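**Ticket: label printer drops off the network after idle, packing bench 4**

Status: resolved, monitoring
Opened by: Wayne Horrocks
Site: Navickas unit, ground floor
Priority: normal

**Reported fault**

Labels sent from the Hivarora stock system to the bench printer are queued but not printed if the printer has been idle for a while. Power cycling the printer clears it. All queued labels then print at once, including duplicates where staff have pressed Print again. Printing from the front office to its own printer is unaffected.

**Equipment**

- Printer: Flido thermal label printer, wired network, firmware as delivered
- Switch: Skalent unmanaged switch under the bench
- Print server: small desktop PC in the office, queue name `BENCH-LBL`
- Address: assigned by DHCP from the office router

**Log**

09:10. Printer found in the failed state. Front panel shows Ready, link light on at both ends. No reply to ping from the print server. No reply from a laptop plugged into the same switch, which rules out the uplink and the router.

09:25. Printed a configuration page from the front panel. The page shows an address, mask and gateway, all correct. The address matches the lease table on the router.

09:40. Unplugged the network cable from the printer, waited, plugged it back in. Link light returned and ping replied at once. Queue emptied without a power cycle. Asked the bench to use this as a workaround and to stop sending repeat jobs.

10:15. Swapped the patch cable for a new one. Old cable tested good on all pairs. Moved the printer to a different port on the switch.

11:30. Fault returned. Cable and port ruled out.

11:45. Left a continuous ping running from the print server, one packet every few seconds. Printer stayed reachable through the lunch break.

13:50. Stopped the ping and left the printer alone. Fault returned before the next job. Traffic keeps it awake, silence does not.

14:05. Went through the printer's web page. Under Power there is a sleep timer set to 900 seconds. The manual says network activity wakes the printer from sleep. Under Network there is a separate setting, Energy Efficient Ethernet, set to On. The two are not linked in the menu.

14:20. Set the sleep timer to 300 seconds to make the fault come round sooner. Fault now appears shortly after five minutes of no traffic. Confirmed twice.

14:45. Turned Energy Efficient Ethernet off and left the timer at 300 seconds. Printer went to sleep on time. Ping replied after a short delay and a test label printed. Repeated the test with a longer wait, same result.

15:10. Turned Energy Efficient Ethernet back on and plugged the printer straight into the laptop with no switch. Printer slept and woke normally. The fault therefore needs both the printer and this model of switch.

15:20. Setting turned off again. Printer back on the switch.

**Queue clean-up**

There were 43 jobs held in `BENCH-LBL` when the spooler was checked, most of them repeats. Paused the queue, exported the job list and compared it against the dispatch sheet in Hivarora. Deleted the repeats and released the remainder. Two labels had an old carrier code and were reissued by the office.

The queue was also set to keep printed documents, so the list looked longer than it was. That option is now off.

**Changes made**

| Item | Before | After |
|---|---|---|
| Energy Efficient Ethernet | On | Off |
| Sleep timer | 900 s | 300 s for test, returned to 900 s |
| Address | DHCP | DHCP with reservation |
| Keep printed documents | On | Off |
| Patch cable | Old | New |

The reservation was not needed for this fault. It was added so that the queue does not lose the printer if the lease table is cleared. 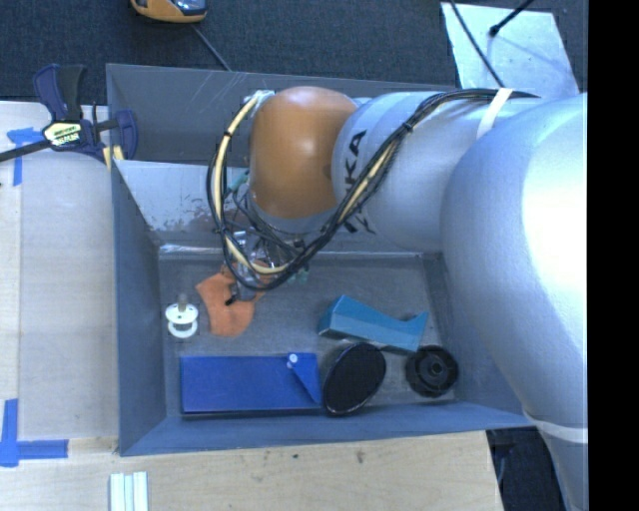 *Photo attached to ticket: orange arm joint over the grey-blue bin, KUKA lettering on the forearm.*

**Still open**

1. Printer firmware. A newer version is listed by Flido but the release notes do not mention the network port. Not applied. Will apply only if the fault comes back.
2. Switch. The Skalent model has no settings page, so the feature cannot be turned off at that end. If another device on it shows the same behaviour, replace the switch.
3. The office printer is on a different switch and has the same setting turned on. Left as is.

**Instructions for the bench**

If a label does not appear, send it once only. Check the link light on the back of the printer, then unplug and replug the network cable. Note the time in this ticket. Do not power cycle unless replugging fails, as the printer feeds blank labels each time it starts.

**Update, Wayne Horrocks**

Printer left idle overnight with the timer at 900 seconds. First job of the morning printed after a few seconds' delay. No held jobs. Ticket to stay in monitoring until the end of August, then close.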